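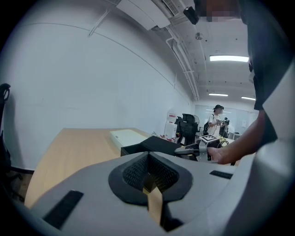

One reader's comment on the previous part was that the tracker gave a clean path and the replay still missed every grasp by a finger's width, always to the same side, and could the smoothing filter be at fault. It could, but a constant miss to one side is nearly always the marker-to-jaw transform. A miss that grows with speed is the time offset. This part deals with both, in that order of checking, using Prukano for the tracking and Stirlow for the logs.

Home Guides Tracking Replay Downloads Contact

Filed under: Perception > Calibration > Hand-held grippers

What you need before starting

A recording with two streams: the wide-lens camera, and the jaw opening from the gripper. The marker should be fixed to the top of the gripper on a flat white card, facing upwards. If the card has been taken off and stuck back on since the last calibration, the old transform is void and you start again.

You also need the lens model. A wide lens bends straight walls and desk edges into curves, and the pinhole model in Prukano's default profile will not cope with that. Use the fisheye profile:

prukano lens --model fisheye --in board_shots --out lens.yaml

Look at the residual by region as well as the overall figure. A low average can hide a poor fit in the corners, and the corners are where a second gripper tends to turn up.

Step 1. Get raw marker poses

prukano track session.stl --lens lens.yaml --raw --out poses.csv

Keep the --raw flag. Without it Prukano fills gaps by interpolation, and an interpolated pose looks just like a measured one in the output. You want the gaps left in for now. My test session had 1603 tracked rows after the gaps were dropped, which was plenty.

Plot the marker normal against time. Sudden jumps between two mirrored tilts are the usual planar ambiguity: a small square seen nearly face-on has two poses that fit almost equally well. Set flip_check to previous in the config, so that the solver prefers the answer closest to the last good row. After a gap the last good row may be stale, so also set flip_timeout. I use 12 frames.

Step 2. Solve the marker-to-jaw transform

Close the jaws on a fixed pin and swing the handle through as many angles as the camera will allow, with the tip held still. Then:

stirlow cut session.stl --tag pivot --out pivot.stl
prukano pivot pivot.stl --lens lens.yaml --out tip.yaml

The solver looks for the one point, in marker coordinates, that stays put in the camera frame during the whole swing. This needs the camera to be fixed as well. If the camera is carried on another tool, clamp that tool down for the pivot recording, or put a reference marker on the desk and pass its ID with --ref.

Rotation about a single axis leaves the answer free to slide along that axis. Roll the wrist, then pitch, then yaw, and repeat. Prukano prints a condition number at the end; anything above 70 on our rig has meant a lazy swing, and I record it again without looking further.

A pivot gives position only. For the direction of the jaws, pivot a second time on the pin with the jaws closed on a straight rod and use the rod's far end as the tip. The line between the two solved points is the jaw axis. The remaining rotation about that axis comes from the drawing of the card mount - check its sign by hand, because the sample file shipped with Prukano has it reversed.

Step 3. Solve the time offset

Camera frames are stamped on arrival at the computer. Jaw readings are stamped on the gripper's own board. The two clocks differ by a start offset plus whatever the USB stack adds.

Tap the closed jaws on the desk a few times at the start of each session. The tap shows as a sharp turn in the vertical speed of the tip and as a small spike in the jaw reading. Then:

stirlow align session.stl --a poses.csv:tip_vz --b jaw:width --window 2

The window is in seconds either side. Wider windows let the correlation lock on to the wrong tap, which gives an offset that is plausible and wrong by a whole tap period. Space the taps unevenly and this mostly goes away.

Run the same command on taps at the end of the session too. If the two offsets differ, the clocks drift, and you should pass both to stirlow warp for a linear correction. Do not average them.

Step 4. Fill gaps and filter

Only now should you interpolate. Position can go through a spline; rotation should use slerp on quaternions, after making the signs consistent from row to row. Cap the gap length. Anything longer than the cap should split the session into separate clips.

Filter forwards and backwards so that no lag is added. A one-way low-pass brings back the very offset you took out in Step 3, and this is the one case where the reader's guess about smoothing would have been right.

Step 5. Check against the pin

Replay a pivot clip that was left out of the solve:

prukano replay pivot_check.stl --tip tip.yaml --offset offset.yaml --plot

The tip trace should be a tight blob. An arc means the transform is off. A smear that follows the direction of travel during the taps means the offset is off. Two separate blobs mean the flip check has failed somewhere, so go back to Step 1.

Known problems

Ceiling lights reflected in a glossy card will wash out the black border at some angles. Matt card fixes it.

Stirlow before the June build writes jaw width in metres to the log and millimetres to the CSV.

The Rurard driver drops its first frame without renumbering the rest. Use --skip-first on both streams or on neither.

Config files for this part are in the Sadowski folder on the downloads page, next to those for the previous one.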